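Cell notebook, Clornley bench, March

Simulated copy of the two-arm cell, bin to tray. Picked up at 9:20 where the last entry stops. Table, posts and both bases are at the Rasar drawing values again. I had moved the left base 3 mm while chasing the reach problem and forgot to put it back. Fixed and saved.

Left arm does the transfer, right arm parks open over its own side of the table and stays there. Park pose is stored as pose 2. Don't overwrite it, the Ahmadpour script calls it by number.
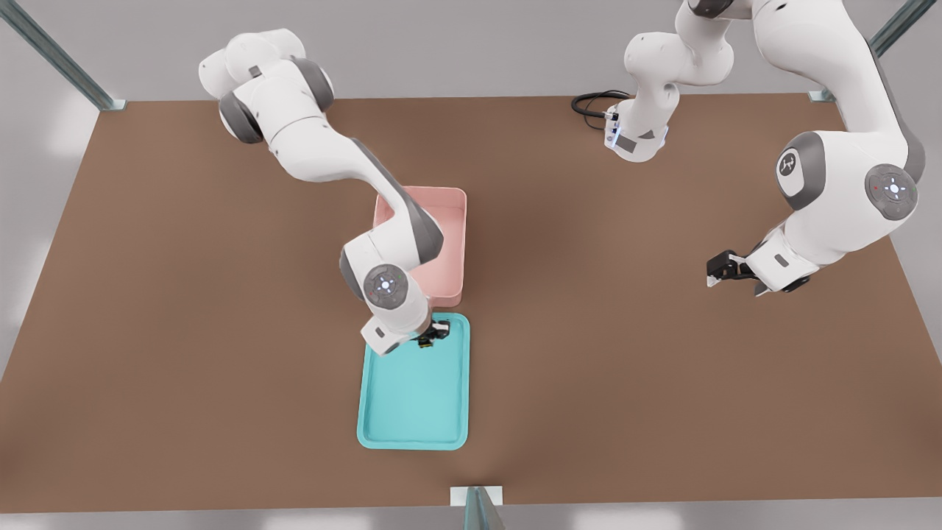

Approach height over the tray is now 72 mm, measured from the rim. The old value was taken from the tray floor, so every height in the file was off by the depth of the tray. Same mistake is probably in the Roradton copy. Check before anyone merges.

Joint speed down to 20 percent for setup. Elbow passes over the bin wall on the way across and I want to watch that clearance before going faster.
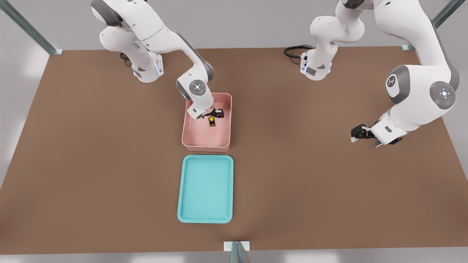 Grip point in the bin still needs work. Fingers should close lower on the dark body, below the yellow top. Tried two offsets, kept the second one, not happy with either.

To do: redo the tool offset on the left gripper, rerun the collision check with the right arm parked, write the new heights on the sheet by the door. Cable shapes can wait, they don't affect anything.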